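Tabletops and Enclosures: Fludwood Gallery, Bench Section

May 24, 2026
By the Dellitz workshop desk
Reading time: 4 minutes

The entries on this page cover enclosed tabletops at the Fludwood site: the work surface, the panels that surround it, the posts and rails that hold the panels up, and whatever cookware is in use on the surface. Notes are kept short. Dimensions and load figures are on the Dellitz drawing sheets and are repeated here only where a reader is likely to need them.

Two terms are used throughout. "Front" is the side with the wide rail, where equipment is bolted down. "Rear" is the side opposite. Left and right are given as seen from the front rail. Older Cosby sheets reverse these, and readers working from a Cosby sheet should check the title block before ordering panels or fittings.

Surface

White is the standard finish for all tabletops in this section. Dark cookware reads clearly against it, and crumbs or drips show up before they are spread by the next item set down. The trade-off is staining. Tomato and turmeric leave marks within a shift if they are not wiped, and the abrasive side of a sponge will dull the finish permanently. Dellitz recommends a damp cloth and dish soap, followed by a dry cloth. Solvent cleaners should be kept off the surface and off the panel joints.

Panels

Panels are plain, in a muted gray with a slight lavender cast. Gloss panels were tried in October and taken out again. They threw highlights from the overhead lamps onto the tabletop, and fingerprints had to be removed daily. The current panels are smooth but do not glare. Nothing is hung on them, and hooks, clips and adhesive labels are not permitted on the inner faces.

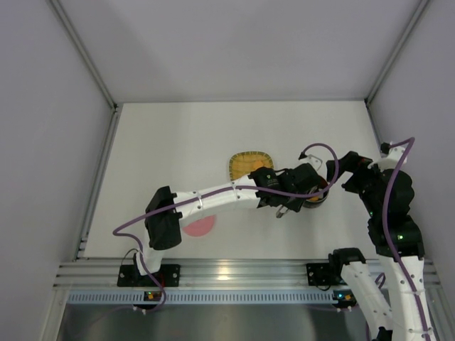

Tabletop with gray panels and aluminum corner posts; round dark pot with a reddish-brown inner wall, orange item low inside.

Corner posts are aluminum and stand at the far corners of the tabletop, each with a dark fitting at the foot. The fittings carry the alignment of the whole enclosure. If one is loose, the rear panel will rack and a gap will open along the bottom edge – usually narrow, but wide enough to trap food. Check both before adjusting any panel.

The side rails are grooved. Grooves collect flour and dried sauce, and a stiff nylon brush is the only tool that clears them without scratching the metal. Fothergill supplies one with a 20 cm handle, part 379. A wooden skewer will do for the corners.

Front rail

The front rail is wider than the side rails and takes bolted base plates. Bolt heads are left exposed so that they can be checked by eye and by wrench. Torque marks in paint pen are optional. Where they are used, they should be renewed each time a bolt is moved, and the old mark removed with a cloth.

Cables run down past the front edge. A cable lying across a pot rim is acceptable when the pot is cold and is not acceptable during heating trials, which at Fludwood are done on a separate bench with its own extraction.

Cookware

Pots for bench work are round and dark on the outside. Contrast between the outer wall and the tabletop is the main selection point; inner color is left to the buyer. Lids are stored separately. Each bench is issued 2 pots, and a chipped pot is replaced as a single item.

Lighting

Lamps are set at 4000 K across the section. Soft shadows on the rear panel are normal at this setting. A hard-edged shadow generally means that a diffuser has been left off after cleaning – refit it before changing the lamp position.

Panel replacement

Order panels by position (left, rear, right) and by bench number. They are not interchangeable between Dellitz and Cosby frames, although the outer sizes match. Allow up to 20 working days for delivery to Fludwood. Returned panels should be wrapped face to face with paper between them.

Last updated: lighting and panel replacement notes revised, brush part number corrected.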